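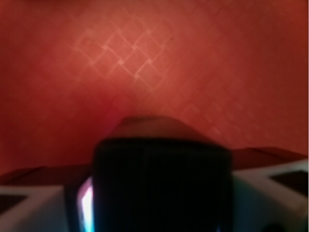
Red-orange surface with a faint diamond pattern, close up

Trendale Lunch Club - Your Questions Answered
Updated 2025-05-09

Do I need to sign up ahead of time?
We'd love it if you did, but please don't stay home if you forgot! Send a note to the kitchen by 10 in the morning if you can. We always cook a little extra, and there is usually soup left over even on the busiest days.

What does lunch cost?
A full meal with a drink and dessert is $19 for a card of 2 visits. Cards never expire, so if one turns up in a coat pocket next winter, bring it along and we'll happily take it.

Where do I put my things when I'm done?
Scrape your plate into the bin first, then leave everything at the counter by the kitchen door.

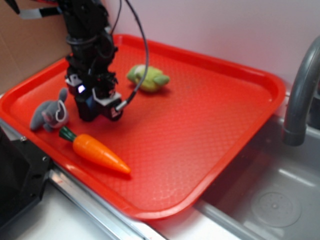
Cups go on the cart to the left, and silverware goes in the tub of soapy water. If carrying is hard for you, just leave it all at your table and wave to one of us - we're up and down all through lunch anyway.

Can I bring my grandchildren?
Of course, and kids under 2 eat free. We have high chairs, though you may want to bring your own bib.

Are you open all year?
Nearly! We close for the whole month of August and come back rested, with a new menu from the Prenetti bakery.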